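Minutes of the shared kitchen and tea table meeting
Brenport office, ground floor
May 9, 2022
Minutes taken by Yolanda Rengifo

Present: Orlando Flores (in the chair), Rhun Mathias, Anselmo Rengifo, Nilton Tamayo and myself. Apologies had come from the two people at the Arken desk, who were on a call that ran over, and who sent word that they would be happy with whatever we settled as long as there was still tea at the end of it.

Orlando welcomed everybody and thanked Rhun for bringing the biscuits. 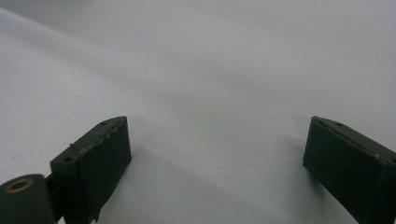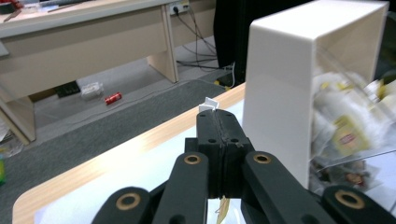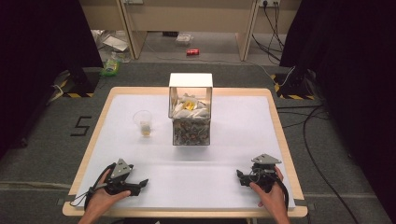 1. Minutes of the last meeting

These were agreed with one change. Nilton asked for "the urn is to be thrown away" to be corrected to "the urn is to be looked at", as he had already looked at it and is rather fond of it. The urn stays for the present. I have altered the file copy and put the old page in the recycling.

2. The tea box

We spent the longest on this, and I hope I have been fair to all sides. Rhun began by saying how much he likes the acrylic box with the white lid, and that it is a great improvement on the biscuit tin we used all through last winter, which had to be emptied on to the table every time somebody wanted the last decaffeinated bag. Everyone agreed with him about the tin.

Anselmo's worry was how full the box gets. He finds that when the wrapped bags are packed in on top of one another the wrappers crinkle up and catch, and a person who only wants one Lipton ends up with a handful and has to push the rest back in. Orlando said he does this most mornings and had thought it was only him. There was a good deal of friendly talk about whether the bags should be stood on their edges, laid flat or simply dropped in as they come, and Nilton gave us a demonstration with the packet of custard creams.

It was agreed in the end that the box should be filled a little less high, with the spare bags kept in their carton in the cupboard, and that whoever finds it getting low tops it up from there. Rhun will put a small note inside the cupboard door so that the carton can be found by people who don't come to these meetings.

On the matter of ordering, Anselmo reported that the last order from Bagheri was for 300 bags and that he would like to repeat it. I asked if we might have something herbal as well for the afternoons, and this was kindly received. Anselmo will add 20 peppermint to the order and we shall see how they go.

3. Tags and strings

Nilton raised the question of loose tags. When a bag is lifted by its tag the string sometimes comes with it and sometimes doesn't, and he has fished more than one out of a mug with a fork. Orlando felt this was a matter for the people who make tea bags and outside what we could decide, but he did ask that used bags go straight into the food caddy with their strings on, and that they are not left on the side of the sink "to be dealt with". Agreed by all, some of us looking at our shoes.

4. The table top

Rhun reminded us that the white top shows everything. He had noticed small dark specks on a white surface in one of the pictures and wondered if it might be tea dust, or crumbs, or something that had blown in. Anselmo thought it could be any of them. We did not settle what the specks were, but we did agree that a dry brush should come first and a damp cloth afterwards, as going straight in with the cloth only spreads things about and makes the job longer.

There was some discussion about whether to cover the top with an oilcloth. I had brought a piece from home, left over from my sister's kitchen, with lemons on it. It was admired, and I was thanked for the trouble, but the feeling was that the plain white with the light wood edging is pleasant and goes with the desk behind, and that an oilcloth would hide spills without getting rid of them. I have taken it home again and bear no grudge.

5. The floor round the table

Orlando said he would like to see the floor picked up at the end of each day. There was a red can lying on its side beyond the table, a small clear container near it, and over to the left a pile of white papers and clear packaging with a green-and-white package as well. The grey carpet is not forgiving, and the cleaners from Zokora have asked us, very politely, to leave it clear so they can run the vacuum right up to the walls.

Nilton offered to bring in a second bin, to stand by the desk, as he believes things end up on the carpet mostly when the bin is too far away to be bothered with. He has one in his garage with a lid that sticks. Rhun thought he could cure the lid. It was agreed that Nilton will bring the bin and Rhun will bring his oil.

Papers are to go in the recycling sack by the back door and clear plastic packaging in the sack next to it. Cans are to be rinsed first, please.

6. Cups

Anselmo would like us to use fewer throwaway cups. He pointed to the clear plastic one standing on the table beside the box, with a little something pale and yellowish left in the bottom, and said that a proper cup would have been washed and put back by now. Rhun was not so sure about that, given the state of the sink before Easter, and said so in a very good-humoured way.

After going round the houses a bit we decided that each person will bring in one mug with their name or initials on the base, and that the plastic cups will be kept on the top shelf for visitors until they are used up. No more are to be bought. Orlando asked that cups of either sort are emptied before they are left anywhere.

7. Kitchen money

I gave the figures. The kitchen fund stands at £2,069, a larger sum than any of us had guessed and mostly down to the December raffle, for which our thanks go once again to everyone who bought tickets. Orlando proposed that we leave it where it is until we know what the new fridge will cost, and this was agreed with no one against. The tea order will come out of the weekly jar as usual.

8. Any other business

Rhun asked if the spoons could live in the drawer and not in the jug. Nilton prefers the jug. It was left for next time, with both of them promising to think kindly of the other's point of view.

Anselmo mentioned that the outlet at the desk end already has cords plugged in, and asked that the kettle not be moved over there, however handy it might seem on a cold morning. Agreed.

The next meeting will be in the same room once the tea order has arrived, and Orlando will send word round. He closed by thanking everyone for coming, and we stayed on a little to finish the biscuits.

Actions
Anselmo – tea order, with the peppermint
Rhun – note for the cupboard door, oil for the bin lid
Nilton – second bin
Yolanda – copy of these minutes to the Arken desk
All – one mug each, marked on the base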